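Porte-cartes Ollent à bouton-pression
Notice d'utilisation, section 3 : garnir, fermer, et rouvrir quand on a oublié quelque chose

Vous avez retiré le papier de soie et lu les conditions de garantie (si, si). Il reste à mettre des cartes dans le porte-cartes, opération que notre service après-vente classe au deuxième rang des motifs d'appel, juste derrière « le bouton ne ferme pas ». La présente section traite des deux.

3.1 Préparer le plan de travail

1. Choisissez une surface plane, lisse et sèche. Le marbre convient, l'imitation aussi. La toile cirée du petit déjeuner, moins.
2. Débarrassez la surface de ce qui colle ou qui coule.
3. Posez le porte-cartes devant vous, à portée des cartes à ranger.

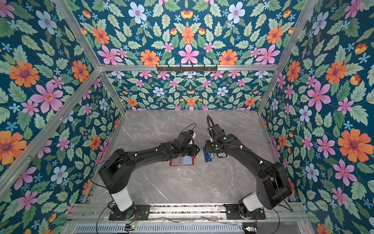

Fig. 3-a. Le plan de travail, sol façon marbre gris et papier peint à fleurs.

Le papier peint est facultatif. Viorica Kneževič, qui a rédigé la première édition de cette notice, y tenait beaucoup.

3.2 Mettre les cartes

4. Ouvrez le porte-cartes à plat, sans forcer sur la pliure. Un cuir neuf résiste un peu et finit par céder, comme tout le monde.
5. Glissez la carte par un coin, puis poussez-la jusqu'au fond de la pochette.

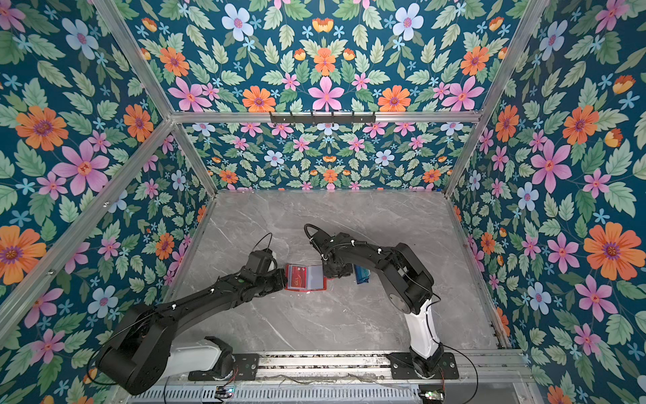
6. Vérifiez que la carte ne dépasse pas du côté de la pliure. Une carte « VIP » n'a droit à aucun traitement particulier : même pochette, même sens.

Attention : une carte par pochette. Nous savons que deux y entrent. Nous savons aussi dans quel état elles en ressortent.

Note : la pochette souple Beltia, vendue séparément, supporte 700 insertions. Au-delà, elle bâille.

3.3 Rabattre la patte

7. Refermez le porte-cartes et pressez-le une seconde entre deux doigts pour chasser l'air.
8. Ramenez la patte sur le devant. Elle doit passer à plat, sans vriller.

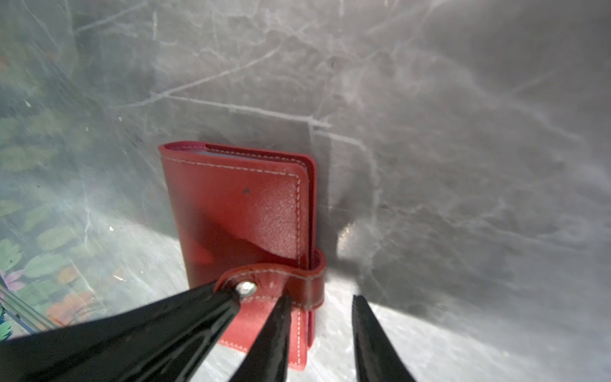

Si la patte arrive trop court, le porte-cartes est trop plein. Retirez les tickets de caisse. Il y en a toujours.

3.4 Fermer le bouton-pression

9. Alignez les deux parties du bouton avant d'appuyer.
10. Appuyez bien au centre, d'un coup franc, jusqu'au déclic.
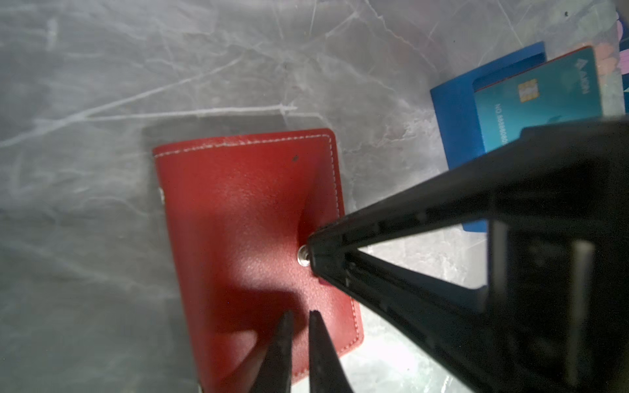 11. Pas de déclic ? Soulevez la patte, recentrez, recommencez. Le marteau n'est pas un outil d'entretien.

Pour rouvrir, tirez sur la patte au plus près du bouton, jamais par le bout. Après environ 200 fermetures, le bouton s'assouplit ; avant, il a du caractère.

Entretien : chiffon sec, puis une noisette de crème Kemeys en juillet si l'objet a passé l'été en poche arrière. Voir section 4 pour les taches.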